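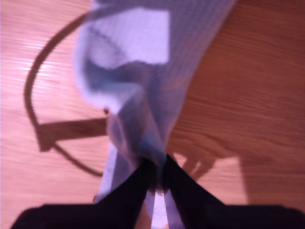
Brelden Robotics Club, summer update

June 20, 2026

Quick one this month, typing between sessions so forgive the mess.

Cloth project is moving. Finally. For anyone who missed the spring newsletter: the team picked fabric handling for the Metwally Challenge in August. Pick up a cloth, spread it, fold it in half, set it inside a taped square. Sounds like chores. Is much harder than the block stacking we did last year, and the kids who voted for it have been reminded of this by the kids who didn't.

Where we are: grasping is good. Light purple cloth, wood table, two-finger gripper, pinch and lift. Last Tuesday's log has 34 tries, and 30 of them ended with the cloth in the fingers. The other 4 were all the same problem, cloth lying totally flat, nothing to grab, fingers slide over the top. If it's even a little bunched up we get it. So the current plan is to nudge first, make a wrinkle, then pinch the wrinkle. The programing group has a version of the nudge running but it's slow and sometimes pushes the cloth clean off the work area. Being fixed.

Folding: not good yet. Gets a first fold maybe, then the second corner wanders. More on that next issue hopefully.

Demos. We are up to 338 recorded runs, all driven by students. That's a lot of evenings. A reminder from the data crew, who asked me to put this in writing:

Name your files the way the sheet on the wall says. Not your own way.
Start recording BEFORE the arm moves.
If a run goes bad, keep it and mark it bad. Don't delete. We want the bad ones.
Crumple the cloth a new way every time. Too many of the early runs start from the same neat little pile and the model learned the pile.
Write down if the blinds are open.

On the blinds. Late afternoon sun comes right across the table and the wood goes very bright on one side and dark on the other, plus you get hard shadows from the arm. The first model we trained was all evening runs and it fell apart the first sunny day, went for a shadow instead of the cloth. Twice. There was a long argument about whether to just tape cardboard over the windows. Vote went the other way, we're recording in all kinds of light from now on. The competition hall has skylights so we may as well get used to it.

Also slow down when you drive. Some of the wrist camera video is so smeary you can't find the cloth edge. Slow lift, pause, then move. The pause matters, the cloth swings.

New fingers. The old ones were wearing smooth at the tips. Lerer Tool & Die cut us a new set and wouldn't take money for it, so please say thank you if you're in there with your parents. Black, wedge shaped, come together to a pretty fine point. Grip is much better on thin fabric. They do pinch skin. Yes we tested that, no not on purpose. Hands out of the work area when the arm is live, no exceptions, and that includes reaching in quick to fix the cloth. Hit the stop, then reach.

Beginners class. The summer group starts the week after next, 5 spots still open. No experience needed, we start with jogging the arm by hand controller and picking up easy stuff (sponges, foam blocks) before anybody writes code. Ages 12 and up. Sign up sheet is at the front desk or use the form on the club page. If you signed up in May and did not get an email back, sign up again, some of those went missing and it's our fault.

Things we need:

Old dish towels, napkins, bandanas. Thin is best. Any color but we have enough white. Wash them please.
A lamp with a bendy neck, or two.
A power strip with a long cord.
Someone with a van or big car for the August trip. The arm travels bolted to its board and the board doesn't fit in a hatchback. We measured.

Competition stuff. Metwally is at the Ponton Fieldhouse again this year, same building, different entrance. Bus leaves from the north lot. Permission forms are going home with students this week, get them back to us by the end of the month or we can't hold your seat. Students on the drive team need to be there for the morning setup, everyone else can come for the afternoon rounds. Families welcome, bleachers are hard, bring a cushion.

Rules changed a bit too. Cloth will be supplied by the organizers and we don't see it until that morning. So our light purple one, which we all know by heart now, won't be coming to the table with us. This is why we keep begging for towels. Each team gets two practice attempts and then the scored ones, and you can't swap your code after practice starts.

Session times stay the same through the summer, Tuesday and Thursday evenings, plus open lab on Saturdays for anyone who wants extra driving time. Doors get locked at nine so pack up by quarter til. Put the covers back on, shut down the arm before you shut down the laptop, and take your water bottles home, there is a whole shelf of them now.

Next issue will have the team list and, if it works by then, the second fold.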